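Chapter 2
The Structured Interview

2.1 Purpose of the Interview

An interview is a method of collecting evidence. The employer holds a description of the work to be done and needs grounds for judging whether a given applicant can do it. The application file supplies part of those grounds. The interview supplies another part, mainly concerning how the applicant reasons, communicates and has acted in past situations.

Interviews differ in how tightly they are controlled. In an unstructured interview, the questions depend on the interviewer's interests and on the course of the conversation. Two applicants for one post may be asked entirely different things. In a structured interview, the questions are fixed in advance, put to every applicant in the same order and scored against a written scale. Most of this chapter deals with the structured form. Section 2.5 covers mixed forms.

2.2 From Job Analysis to Question

Each question in a structured interview should be traceable to a task in the job analysis. The applicant can often work backward along the same path. A posting that refers to "handover between shifts" will probably produce a question about passing on incomplete work. A posting that lists equipment by name may produce a question about learning an unfamiliar system under time pressure.
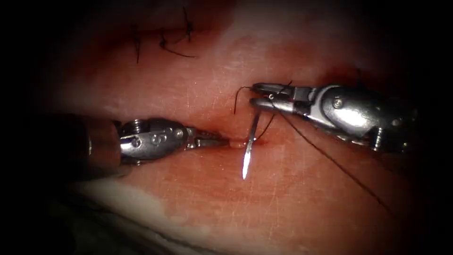
Questions fall into two main types. A behavioral question asks for a past event: "Describe an occasion on which you had to correct your own work." A situational question proposes a future one: "What would you do if a colleague skipped a required check?" The first type favors applicants with long work histories. The second can be answered by those entering a field, and for that reason is common in trainee recruitment.

2.3 Case: Lykkegaard

Lykkegaard, a maker of clinical equipment, recruits service technicians through a panel of two interviewers. Its former procedure allowed each interviewer to choose questions freely. The personnel manager, Mikkel Vestergaard, replaced this with a bank of 13 questions, each tied to one task and scored separately by both panel members before any discussion. Scores that differed by more than one point were reviewed against the written notes.

The revised procedure took longer to prepare. It also exposed 2 questions on which the panel members regularly disagreed, and both were reworded. The original and revised wordings appear in Exercise 2.4.

Key terms: job analysis, behavioral question, situational question, scoring scale, panel.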